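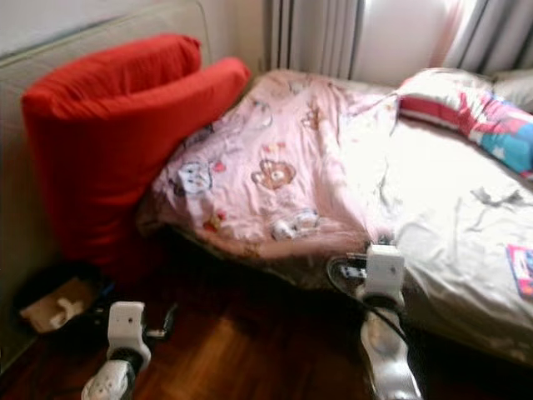
The cable that stopped the bed

April, by Nia Rosser
5 min read

The fault log from Tutdale runs to four lines. At the third minute of a bed-making run, the right wrist joint reported a position error. The controller retried the move, reported the same error, and held both arms in place with the motors powered. It stayed that way until a technician reached over and pressed the stop.

No one was hurt and nothing was torn. The case still took up most of a Monday review at Lindemann, the firm that builds the arms, and it changed how the company routes a very ordinary part.

Lindemann's home unit uses two arms, each ending in a gripper. The sensor on the right wrist is fed by an external cable that leaves the housing, makes a loop and runs back along the forearm. The loop is there to give the wrist slack when it rotates. On the bench, with hard objects and clear space, it had passed 500 rotation cycles without a mark on the jacket.

Bedding is different. When the gripper closes on the edge of a comforter and lifts, fabric rises on both sides of the wrist. On the run that failed, a fold went through the loop. The wrist then turned to lay the comforter flat and wound the fold tighter, until the joint could go no further. The log gives its angle at that point as 188 degrees, 20 short of the commanded position.

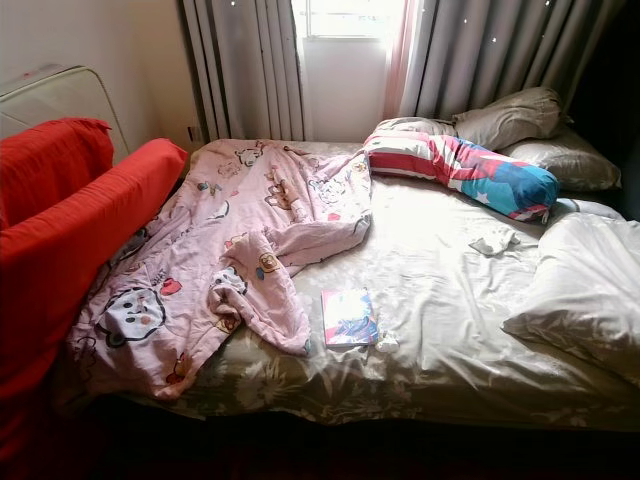 Photo: Lindemann / Tutdale test home

The mechanical fault was easy to find. The software's response took longer to sort out. The position error was classed as an obstruction, and the standard response to an obstruction is to hold. Holding makes sense when an arm has met a wall or a piece of furniture. With fabric wrapped on the joint, it keeps the tension where it is, and the gripper had no instruction to open.

"Hold is a safe state for the arm," the review notes say. "It is not always a safe state for what the arm is holding." The authors go on to consider a sleeve, a drawstring or a blanket with a person under it. Bed-making runs are only permitted with the bed unoccupied, but the robot relies on its head camera to confirm that, and a rumpled blanket on a mattress is a hard thing to see through. The reviewers declined to treat the camera check as a safeguard on its own.

Small items are a related problem. A book or a crumpled cloth left on the sheet can end up inside a fold and be lifted with it. The load reading at the wrist then climbs for reasons that have nothing to do with a snag. Engineers at the Floston lab tried a lower force limit first and got a stop on nearly every second lift. They abandoned it within the week.

The fix now in testing has two parts. The cable has been moved under a clip-on sleeve made by Wivach, which leaves a gap of about 3 millimetres at the widest point of travel. The error handling has been split as well: if the wrist stalls while rotating with fabric in the gripper, it backs off along the path it came by, opens, and only then cuts power to the joint.

The sleeve adds weight and makes the wrist slower to service, as the cover has to come off before the sensor can be reached. The back-off move has its own risk, because an arm that reverses after a fault is moving at a time when someone may be leaning in to help. Lindemann has limited the speed of that move and added a tone before it starts. Whether people will wait for the tone is still being tested at Tutdale, and the units there are running with a technician within reach of the stop.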